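02/05/2024 - Kirkulach, reel 3 sound sync

Picked up where Sajib Roy stopped. Reel 3 of the Kirkulach transfer drifts against the optical track from the cellar scene onward.
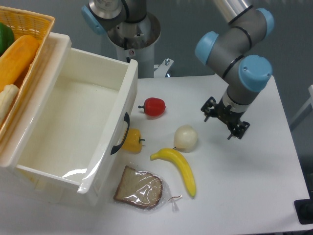
Drift at the head of the scene is zero, at the tail 5 frames late. Linear, so a speed error and no missing frames. Checked the splice before the staircase shot anyway. Clean, original cement.

Ran the track again at corrected speed. Tail error down to one frame. The scream over the cut to the hallway now lands on the actress's mouth. In the old Painemal tape it came early, and Pilar Núñez had always taken that for a deliberate effect. Told her. She wants to see both versions side by side before we commit.

Noise: hum under the dialogue, notch filter applied, narrow. Left the crackle in the organ cue - every pass that removed it also took the top off the organ.

Grade: the night exteriors print too blue. Birgit Rieger's note from October says day-for-night, warm the skin only. Tried it on 69 shots, almost all hold. The graveyard pan does not, sky bands badly. Needs a rescan at higher bit depth.

Open:
Kamlesh Singhal to ask Suvinbridge for the second print of reel 3.
Compare end titles, Zemia copy runs longer.
Reel 5 not inspected yet.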